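Urnedia Forums > Teaching by Hand and Teleoperation > Data collection

Thread: Hand-held grippers or remote arms for cloth tasks?

ostby_learner
Posted 31 July 2023

Hello everybody. I am new on this board, so please excuse me if my question is in the wrong section. English is my second language and I will try to be clear.

We want to teach a two-arm robot to take a cloth from a basket and later to fold it. Until now we did everything by remote control: one person moves the small leader arms and the big arms follow. It works for blocks and cups, but for cloth it is very tiring. The operator does not feel when the fabric slips, and every episode becomes slow and full of small corrections.

Now we try the other way, with a gripper in each hand and no robot arm doing the motion. The task begins with the cloth in the basket on the table, and the left hand goes in first.

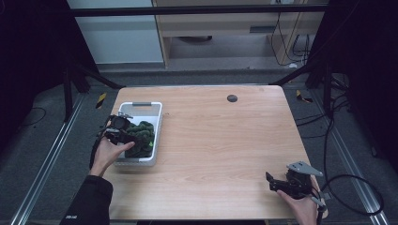
My questions

1. Is it normal that the demonstrations look much more natural by hand, but the robot later cannot follow the wrist angles?
2. Should the second gripper rest on the table during the pick, or should it stay in the air, ready?
3. How many episodes do you record before the first training?

Thank you in advance for any advice.

hindia_rig
Reply

Welcome. For question 1, yes, it is very normal. A human wrist turns in places where your arm has a joint limit, and when you hold the gripper yourself you don't notice it. I would check each recording against the robot's reach on the same day, before you collect 500 of them and discover that half are useless. I learned this in the unpleasant way.

For question 3, we train the first time after 30 episodes. The result is bad, but it shows if the coordinate frames are correct.

tin_kettle
Reply

I don't agree that hand-held is the right choice here. If the robot must do the work at the end, then show the work with the robot. With remote control every motion you record is possible for the arm by definition. You say it is slow and tiring, but that is mostly practice. Our newest operator on the Ibarra project needed 11 sessions before her towel episodes were smooth, and now she is faster than I am.

ostby_learner
Reply

Thank you both. @tin_kettle, I understand the argument, but we don't have so many hours on the robot. Two other teams share it with us. With the hand-held grippers I can record while the arms are busy with somebody else's work, and for me this is a big difference.

I should explain the second half of the task, maybe it helps with question 2. When the cloth is out of the basket, the left gripper holds it over the table and the right one comes with the jaws open to look for a free edge. This is the moment where I hesitate the most, and I am afraid the robot will learn my hesitation also.
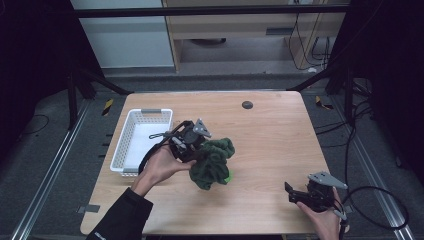
I tried to wait until the fabric stops swinging, then take the edge. But when I wait, I have a pause of different length in each episode. When I don't wait, I miss the edge more often. Does anyone cut out the pauses afterwards, or do you keep them?

hindia_rig
Reply

Keep the short ones and throw away the episode if the pause is long. Don't cut in the middle, because then the cloth jumps from one shape to another and the model sees something that is not physically possible. We did it once to save some time and the policy became nervous, it was always snatching.

About the second gripper: choose one starting position and keep it always. If it rests near the front corner, then let it rest there every time. I prefer in the air, but consistency is more important than my preference.

tin_kettle
Reply

On this one I agree with hindia_rig, also about the cutting. I would only add that a missed edge is not a bad episode if you recover calmly. The robot will miss too, and it has to see what to do next. My colour-coded spreadsheet has a separate column for recoveries and I keep most of them.

I still think you should record at least a small part by remote control, even if it is ugly. Mix it in and compare.

grey_bobbin
Reply

Please watch your cables as well. When I reach across with the right hand, the cable pulls on the gripper a little and the wrist compensates without me noticing. I found it only when I plotted the angles. Now I make the loop bigger on my outer side before each session – it takes less than a minute.

Also, do you change the way the cloth lies in the basket? If you always drop it in with the same side up, the robot will go to the same spot blindly.

ostby_learner
Reply

I was not changing it enough, I must admit. I picked it up and put it back in more or less the same way. From today I will shake it and drop it without looking.

The plan for now is 30 episodes with the right gripper starting at the corner, and then 4 by remote control when we get our next turn on the robot in September. @grey_bobbin, could you please share how you plot the wrist angles? I only have the raw logs and I am not very strong in programming.

grey_bobbin
Reply

Sure, I will clean up the script tonight and post it in the tools section. It expects one file per hand, so tell me if yours are saved together.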